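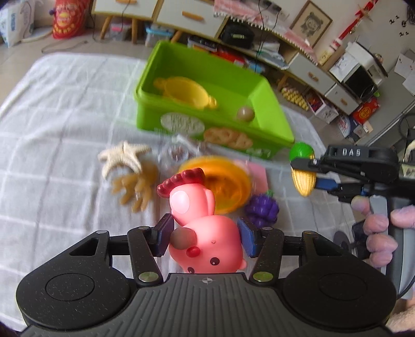

Play mat, toddler room: pink chicken, corn cob, starfish and the green bin.

Toy check, Dronholm Playroom, 22/09/2020
Checked by Jean Mowat

[x] Chicken: squeezed all over, comb and face included, no splits. Still everybody's darling!
[x] Corn and grapes: husk and stem tugged hard, both holding.
[x] Starfish and ginger root: wiped down, lovely.
[ ] Green bin: run a thumb along the rim again in October, please, Harish (I was in a bit of a rush).
[x] Grid mat: shaken out and laid flat.

We use cookies to improve your visit. Accept | Settings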